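Search this notebook Search Go

Collecting examples for the weighing task, first proper go

February 2, 2018
by T. Nwosu

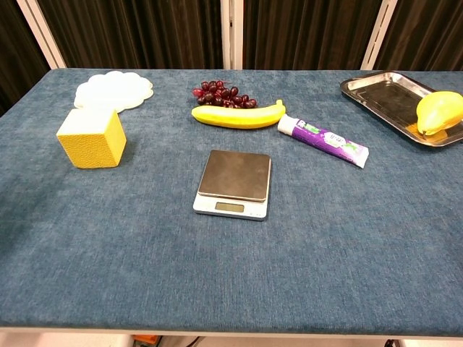 I've moved over to the weighing task now that the sorting one is more or less in the bag, and I want to get my thoughts down before I forget what I decided and why. Anyone from the Arkell bench picking this up next week, please read to the end before you start recording, there's a bit about the scale that cost me most of a morning!

The task in one line: pick up the thing that was asked for, put it on the scale, wait for a steady reading, put it back. Sounds like nothing. It's four little jobs glued together though, and the last two are the ones the learner has always been rotten at. Waiting is horrible to teach from examples. When I demonstrate, I wait with my hand hovering, and every hover looks the same as every other hover, so the model has no idea if it's been there one second or ten. Last June's attempt at a timed task ended up with it hovering for ever over a mug. Very peaceful to watch, completely useless.

So for this round I'm trying a rule: hand goes right back to the near edge of the table while the scale settles, rests there, and only comes in again once the number has stopped changing. That gives a clear break in the recording and it also means the display isn't hidden behind my knuckles, which was the other big complaint from the labelling side.

On the layout. I want the scale on its own in the middle, nearer to me than anything else, with bare cloth all round it. The other bits go round the back and the sides: yellow foam cube and the white flower-shaped plate on the left, grapes and banana at the back, then the toothpaste, then the metal tray on the right with the pear in it. I did wonder about shuffling the scale as well as the objects, and I think we should, but later. Let it learn the reach first. If we move everything from the start I won't be able to tell what's confusing it.

The pear in the tray is there on purpose as the awkward one. Lifting out over a rim is a different movement from lifting off flat cloth, and the tray is shiny, so whatever is inside it gets a smeary reflection that the old Grolura detector used to box as a second piece of fruit. I'd like plenty of examples of that being done properly. The cube and plate are awkward in a milder way, because from chest height the cube hides part of the plate. I'm leaving them like that for half the set and pulling them apart for the other half.

Yellow is a bit overdone, I know. Cube, banana, pear. I started swapping things out and then thought no, leave it, if the instruction says banana I want it to go by shape and not just dive at the first yellow patch it comes to. We can look at how often it grabs the cube by mistake and that'll be a useful number in itself.

Now the scale. It switches itself off if you leave it alone, and it does it much sooner than I'd assumed. I recorded 12 runs before I noticed that in the later ones the display had gone blank, so I was very carefully weighing a banana on a dead scale. They're all in the reject folder. From now on the order is: lay out the objects, press the scale on, check for zero, start recording, go. If there's any faffing between the zero check and the start, do the check again. I've stuck a note to this effect on the monitor and I still forgot once after lunch.

It's also fussy about being switched on with something already on the platform (it takes that as its zero, reasonably enough), so keep it clear until it's awake.

Totals. After chucking the blank-display runs I've got 57 good ones. The target for a first training pass is 110, which I reckon is another afternoon if I don't talk to anyone. I went through the first batch on the big screen and threw nothing else away, though there are 3 I'm not sure about, where the grapes swung on the way over and a berry touched the platform before the rest of the bunch. The reading comes up, wobbles, then climbs again. Is that a bad example or a good one? My gut says keep them, real bunches of things do that, but I've tagged them as odd so they can be pulled out easily.

Lighting was steady with the curtains drawn behind the table, and I'd ask everyone to keep them drawn. The Prokurholm recordings were done in daylight and half the trouble we had there was the afternoon sliding across the table.

Camera height: chest strap, second notch. I had it on the third to begin with and the display was too washed out to read at that angle. Second notch is better but it's still small, and I have doubts whether the digits will survive once the pictures are shrunk down for training. If they don't, we'll need to log the weight separately and line it up by time, and I'd rather find that out now than after another few hundred runs. I'll shrink a handful tonight and squint at them.

Things to do before the next session - longer cable tie for the lead under the front of the table, my foot found it twice. Smooth the cloth again between layouts, it creeps towards you when you rest your hand on it. Write out the spoken instructions beforehand too, as I caught myself saying "the pear thing" and "put the pear on there" and "weigh that pear" and while variety is nice, "the pear thing" isn't really English. Also need to settle on what we call the plate. I've been saying flower plate, the labels say dish.

Still undecided whether the plate should ever be weighed with something on it. It would be a lovely test but it's a two-object carry and we haven't got a single example of one. Parking it for the next page.

Contact the workshop | © 2018 Arkell bench notes | Back to top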